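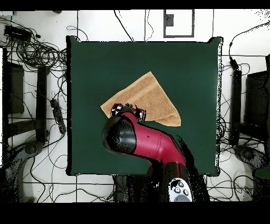

Towel folding, workshop notebook, November, late morning

Picking this up again after a long gap, and I'm glad to be back at it. When I left off, Grímur Kvaran had written three lines in the margin about corners, and I read them over my coffee before doing anything else. He thinks we fold badly because we start badly, with the cloth lying any old way. I grumbled at this in the summer, but I have come around to it.

So, the towel. It's plain terry cloth, one of the batch we ordered through Thambiah for the Hillier linen work, and I have grown rather fond of these. They are forgiving in the hand but they do hold on to whatever shape you last left them in, so a towel that has been stuffed in the drawer remembers the drawer for a good while afterward. I have started giving each one a shake over the back of my chair before it goes on the table (two good snaps, arms out), and then another if it still looks sulky.

The green tabletop is staying, by the way. I know there was talk of going back to the bare one, and I do see the point about lint, but terry skates on a hard smooth surface and you end up chasing it toward the wall. On the green it stays where you put it, and the edge of the cloth is easy to pick out even when my eyes are tired. A lint roller at the end of the day takes care of most of the fluff.

Corner to corner is still the fold that gives me trouble. The first half goes over nicely and then the long edge wants to creep, and by the time the point is where I want it the far tip has bunched up.

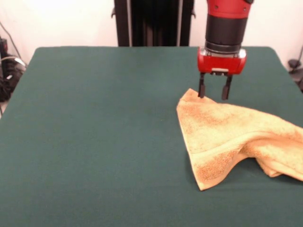
I tried pinching a little farther in from the corner, past the hem, and liked that much better. Right at the tip there is a double thickness where the hems meet, and it feels like a good handle until you pull on it and the rest of the cloth comes along too. A thumb's width in is plenty. Grímur will say he told me so, and he may have the pleasure.

We are at 39 folds logged on this sheet out of the 189 that Grurbridge asked for, so there is a fair way to go, and I would sooner do them slowly than do them over. Please keep using the same column for crumpled starts and flat starts, with a C or an F in front. I found a few from last time with neither, and had to leave them out.

Still to do: wash the ones in the blue bag without softener, ask Dastetlow if they have the same towel in a larger size, and find the good pencil. Back after lunch to start on the crumpled ones.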